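德鲁维蒂杯叠衣赛队：招募示教员与后勤若干

本队隶属机器人社，社里还有走迷宫的、踢足球的和一支常年在修车的智能车队。我们叠衣服。别人问起来，请大方承认。

比赛叫“Druvetti 杯家务操作赛”，今年春天我们报了“柔性物体”组，题目是让机械臂把一件随手扔在桌上的上衣叠成能见人的样子。三月校内选拔，我们的模型花了8分钟，把一件衬衫叠成了另一种形状的一团。评委很客气，写的评语是“有探索精神”。队里开会得出结论：数据不够。这个结论的好处是不用怪任何人，坏处是得有人去采。

于是有了这则招募。

一、招什么人

示教员。工作内容是手握夹爪叠衣服，叠完抖乱，再叠。夹爪上会记录你的动作，供模型学习，所以你叠成什么样，它将来就叠成什么样，请带着一点责任心来。目前已存下3,354条，离队长在白板上写的那个数还差一截，那个数我们后来擦掉了，对士气好。

标注员。坐着看别人叠衣服的录像，标出哪一段是抓领子，哪一段是捋平，哪一段是在发呆。最后一类比想象中多，请如实标。

后勤。管衣服、管充电、管排班表。训练用的衣服一律由队里出，请勿把自己宿舍的脏衣服带来“顺便叠一下”，去年有人这么干过，还带了床单。

二、要求

年级专业不限。会写代码当然好，但写代码的人队里已经过剩，他们开会时会为一个变量名吵到食堂关门。我们更缺能坐得住、手稳、愿意把同一件T恤叠到彼此都认识的人。

左撇子特别欢迎，现有数据几乎全是右手的，模型对左边的世界持怀疑态度。

不要求会叠衣服。第一次来有培训，内容包括三种规定叠法，以及怎样在夹爪松手之前忍住不用另一只手去帮忙。后面这条学得最慢，本队老队员至今偶有发作。

三、时间和待遇

每班两小时，一周至少来一次，排班表自己填。填了不来的，名字会挂在白板上，就挂在刚擦掉的那个数的位置。

示教员每班计一次社团活动学时，做满八班，队里给办结项证明。标注员按条数算，标满400条折合一班。后勤按出勤算。本校的勤工助学岗位我们申请过，系统里的分类没有“叠衣服”，退回来让改成“洗衣房”，我们正在交涉。

钱是没有的。经费来自社里拨的200元和上届留下的一箱扎带。零食自带，可以分享，吃完请擦手再碰夹爪，薯片油会让衣料打滑，为此我们报废过整整一个下午的数据。

参加决赛的队员名单另定，采数据多的优先。决赛在斯基克蒙特（Skikmont）会展中心，路费社里报一半，另一半请视作对机器人事业的投资，不保证回报。

四、几件要先说清楚的事

采集时会录像，镜头主要对着桌面，旁边坐着的人也可能入画。介意的请提前跟后勤说，我们安排你坐远一些。录像只供本队训练和比赛复现，不外传。

实验室里有两套软件，Gromby 管录制，Eshun 管训练。Gromby 每录完一条会问“是否保存”，默认选项是“否”。谁设计的我们不清楚，大家都在这里吃过亏。新人请把这句话抄一遍。

衣服叠坏了没关系，夹爪摔了有关系。握柄请握实，走动前先放回桌上。

椅子不够，先到先坐。

五、怎么报名

写一封邮件到社团公共邮箱，标题写“叠衣服+姓名+惯用手”。正文说三件事：每周哪几个时段有空，想做哪一岗，以及你本人上一次认真叠衣服是什么时候。最后一问不影响录取，纯粹是队里想知道自己处在什么水平。

简历不必附。去年收到过一份四页的，排版精美，通篇没提惯用手。

截止到2021年5月9日晚上，第二天起陆续回信，安排试采。试采就是来叠一小时，叠完双方都可以反悔。没有收到回信的同学可以再发一次，公共邮箱偶尔会把我们认成广告，考虑到标题，也不能全怪它。

试采当天请穿方便活动的衣服，袖子别太长，手机可以带，叠的时候放一边。桌上的那几件轮着叠，叠过的放到桌角，别和没叠的混在一起。 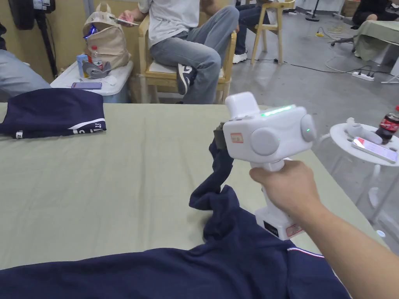
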